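### 4.3 Snack packets in a shallow box

Lauritsen's release notes claim that the ribbed pads on the Tellen hand-held gripper remove the need for force feedback on thin film packaging. We doubted this before the trials and we doubt it now. Rashti and Lunde collected 169 grasps in a furnished room, using an open cardboard box and packets bought locally. Of these, 105 were scored as clean by both raters. The raters disagreed on 8, and we counted all of those as failures.

The figure gives the wrist view for an upright hold on a white and red packet (Fig. 3a) and for the fingers in the box, a narrow gap between the pads (Fig. 3b).
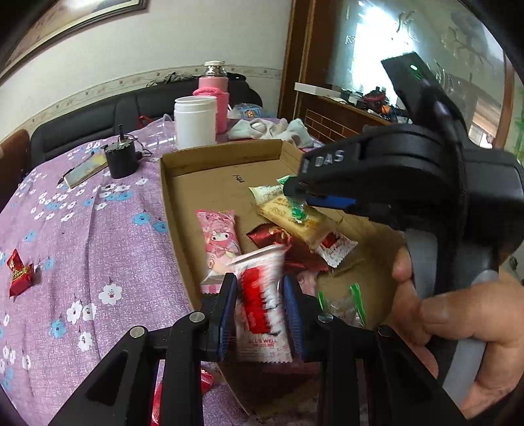
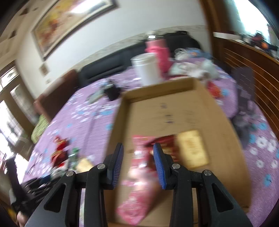
**Figure 3.** Wrist camera views from the hand-held gripper with blue ridged pads. Motion blur is present in both.

### 4.4 What the wrist camera leaves out

Blur was worst on the packets themselves, where the controller needs detail most. The Flustex estimator reports a pad contact score for every image, blurred or sharp, and we found no setting that makes it decline to answer. In 3 trials it gave a high score to a grasp that both raters had marked as a miss.

We also question the packet set. Printed film offers strong edges and bright color, and a method tuned on it may do poorly on plain wrap. The Porkton baseline was never tested on plain wrap either, so the published comparison between the two systems tells us little. We make no ranking of them in this paper.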